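Week 6 notes: from grasp score to arm motion

These go with the second half of the lecture, where I ran out of time and started talking too fast. Sorry to everyone up the back. If you missed the first half, Thu Tôn's notes on depth filtering cover it, and you'll want those before the lab anyway.

Where we'd got to: the perception node hands us a depth map and a segmentation mask, and the sampler throws candidate grasps at it. Each candidate is a position, an approach direction and a finger opening. In the Kumness code the default is 118 candidates per cycle, which is an odd number to pick and I've never found out who picked it. We score them all, sort them, and then the planner gets its say. This week is all about the planner, because a lovely score is no use if the arm can't get there!

Reachability first. For each candidate we solve the inverse kinematics and chuck out anything with no solution. Most of you had this working in lab 4. What tripped people up was that a solution at the grasp pose doesn't mean you've got one at the pre-grasp pose, a bit higher up along the approach line. Check both. Brayan Palomino's group also checked points in between, and I'd happily give marks for that.

Then collisions. Remember that the bin itself is the obstacle you'll hit most often. The walls slope, and in your collision model they need to slope too. If you model the bin as a plain box you'll either refuse perfectly good grasps near the edge or (worse) accept bad ones near the divider. The wrist and bracket are much wider than the finger, so have a look at how much hardware follows the fingertip down. 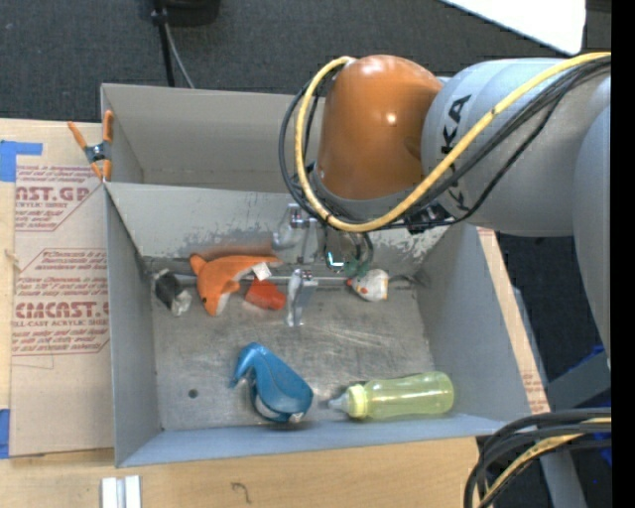
Gripper down in the nearer compartment, with the divider just behind it.

Think about what the overhead depth sensor would get out of a bin like that. The plush will give you a nice solid blob of points. A translucent bottle is another matter altogether: you often get holes, or depth that belongs to the floor underneath. If your sampler trusts raw depth it'll cheerfully propose a grasp below the bottle, and the planner will drive the finger into the metal. Please clamp your grasp depth to the known floor height. It's one line. Hongmei Ding has put a version in the shared repo, under Pement, and you're welcome to copy it as long as you say so in your report.

Cables are the bit that never makes it into the textbook. The arm's cable bundle isn't in the robot description file, so as far as the planner's concerned it doesn't exist. We handle this by limiting wrist rotation and adding a cost for each radian away from the neutral wrist angle. It's crude, but it means that when two grasps score nearly the same the planner takes the one with less twist. Somebody asked if we could model the cables properly. You could! It'd make a good honours project, come and see me in November.

Timing: you get 50 ms for the collision check on the whole sorted list. Stop at the first candidate that passes. If you check everything and then choose, you'll blow the budget, and I can see that in the logs.

For the lab:

Load the recorded set (3,210 grasp attempts, on the Gendia drive) and rerun the planner with the box model, then with the sloped model.
Plot which candidates change from accepted to rejected, and the other way round.
Pick 2 of them and explain what happened, with the joint angles.
Hand in your config file along with the plots.

Mỹ Lã and Brian Masanja are running the lab sessions, so bug them first if your build's broken. I'll be in my office after the lecture if it's the maths that's giving you grief.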